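Asunto: Re: [Lista Troncoso] Pan de centeno que no sube

El domingo por la noche alguien escribió:

> Hola a todos. Llevo 4 intentos con la harina de centeno de Hisero
> y siempre me queda un ladrillo. La masa madre burbujea bien, pero
> el pan se queda plano y la miga sale pegajosa. ¿Le falta horno? ¿Le
> sobra agua? Ya no sé qué tocar.

¡Uf, cómo me suena! Yo estuve medio invierno igual, y con la misma harina, que por cierto me encanta de sabor (la de Lerell es más fina pero me sabe a poco). Te cuento lo que cambié yo, por si te sirve.

Lo primero, el agua. La integral de Hisero bebe muchísimo, pero tarda en hacerlo, así que al mezclar parece seca y una se anima a echar más. ¡No lo hagas! Déjala reposar media hora tapada y vuelve a mirarla. Y no la amases como si fuera trigo, con removerla bien con cuchara de madera vale. 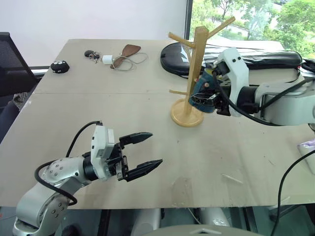

Lo segundo, el levado. En mi cocina, a 22 grados, necesita unas cinco horas en el molde, y en cuanto asoman agujeritos por arriba va al horno. Yo antes esperaba a que doblara y claro, se me hundía siempre.

Y lo de la miga pegajosa... ¿cuándo lo cortas? Porque el mío, recién hecho, es puro engrudo, y al día siguiente es otro pan. Lo envuelvo en un paño y no lo toco hasta el desayuno (bueno, casi nunca).

Si sigue sin subir, prueba a cambiar siete cucharadas de centeno por harina de fuerza. Ya no es cien por cien centeno, lo sé, pero para coger confianza va muy bien.

Por cierto, ¿alguien sabe si en Grarkar siguen vendiendo los moldes alargados con tapa? El mío está para tirarlo y quería pedir dos.

Un abrazo y ya contarás qué tal el quinto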